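**Notes for the standing desk talk, Wutham office, 25 minutes**

Slide 1. Say hello, then ask who has a standing desk. Ask who stood at it today. Wait. Don't fill the silence.

My position: I like mine and I don't believe most of what I was told when we bought it. The brochure promised energy, focus and a better back. I asked Plalteo for the study behind "focus" and got a second brochure.

Slide 2. What we paid. 748 dollars a desk at Irstead, 77 desks. Read the number slowly. Then the mats, which came out of another budget and so don't appear in anyone's total.

Slide 3. The survey. People were asked if they felt better a month after getting a new desk. Of course they said yes. I'd feel better with a new stapler. There was no comparison group, and the form went only to people who had requested one. (If Kashyap comes up in questions: same form, same problem.) 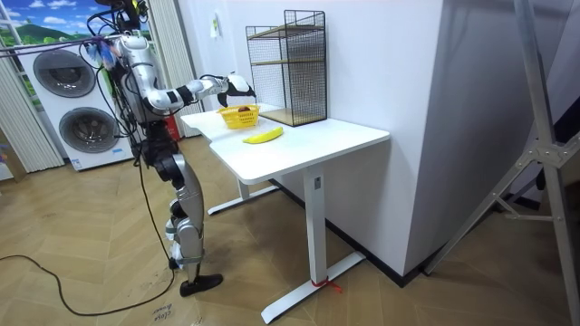 *Workplace Services Team | internal talks*

Slide 4. What I'd accept as evidence. Half a floor gets desks in October, the other half waits. Same questions to both, plus how often the desk gets raised. The motor can log that. Why did we never switch the log on?

Slide 5. Standing still all day has its own complaints: feet, knees, lower back. A walk to the printer is free. Pause here, someone will mention the printer.

Slide 6. The ask. Hold the next order until we have one honest quarter of numbers. If I'm wrong I'll sign for the desks myself.

Skip slide 7 if we're past 3:40. Leave the cost table up during questions.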